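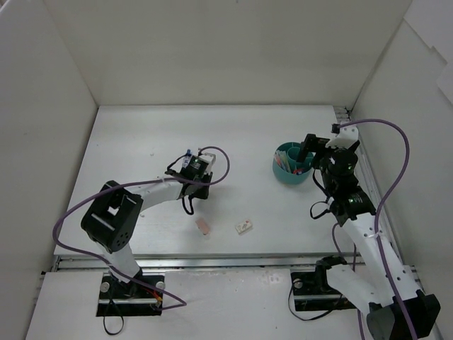

Zwischenbericht zum Vorhaben Hokico, Zweiarmiges Aufräumen am Schreibtisch
Berichtsabschnitt 2: Tag der offenen Tür am Standort Hundau
Oktober 2019
Verfasser: Villads Nørgaard

1. Anlass

Der Bewilligungsbescheid verlangt »mindestens eine öffentlichkeitswirksame Maßnahme im Förderzeitraum«. Wir haben uns für einen Tag der offenen Tür entschieden, weil ein Flyer 531 Euro gekostet hätte und der Tag der offenen Tür, so die damalige Schätzung, nichts. Die tatsächlichen Kosten stehen in Abschnitt 4.

2. Ablauf

Gezeigt wurde der zweiarmige Arbeitsplatz mit der Aufgabe »Schreibwaren«: Stifte und Radiergummis, dazu ein runder, türkisfarbener Tischordner mit Fächern. Esben Zoëga hat moderiert und die Arme betreut, in wechselnder Reihenfolge und gelegentlich gleichzeitig. Eine Vorführung war mit 20 Minuten angesetzt. Die erste dauerte doppelt so lange, da das Publikum nach jedem Griff klatschte und Herr Zoëga es für unhöflich hielt, dazwischen weiterzumachen.

Am meisten Eindruck machte die Übergabe von Greifer zu Greifer, die wir im Antrag mit einem halben Satz erwähnt hatten. Die Bahnplanung, der dort vier Seiten gewidmet sind, wurde von einer Besucherin mit »ach so« gewürdigt. 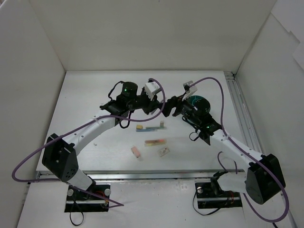 Schwierig bleiben die kleinen Teile. Ein Stift hat eine Längsachse, an der man sich orientieren kann, ein Radiergummi liegt, wie er will. Fehlgriffe kamen vor und wurden vom jüngeren Publikum lauter gefeiert als die Treffer. Wir werten das vorerst als Akzeptanz.

3. Rückmeldungen

Die häufigste Frage lautete, ob das Gerät auch Kinderzimmer könne. Die zweithäufigste galt den violetten Kabeln und warum sie so lang seien. Sie müssen jede Armbewegung mitmachen, ohne zu spannen; die Antwort wurde höflich aufgenommen. Der Vertreter der Firma Ostrowski wollte wissen, wann man so etwas kaufen könne. Herr Zoëga nannte kein Datum, wofür ich ihm an dieser Stelle danke.

4. Mittelverwendung

Für die Maßnahme wurden 2236 Euro abgerechnet. Der größte Posten ist die Bewirtung, der zweitgrößte die Haftpflicht für den Publikumsverkehr. Die Schreibwaren fallen nicht ins Gewicht.

5. Nächste Schritte

Im November wird die Greifplanung auf die neue Fassung von Sketero umgestellt. Danach wiederholen wir die Messreihe zu den Radiergummis, diesmal ohne Applaus. Der Abschlussbericht zu diesem Arbeitspaket folgt nach der Auswertung. Um Freigabe der zweiten Rate wird gebeten.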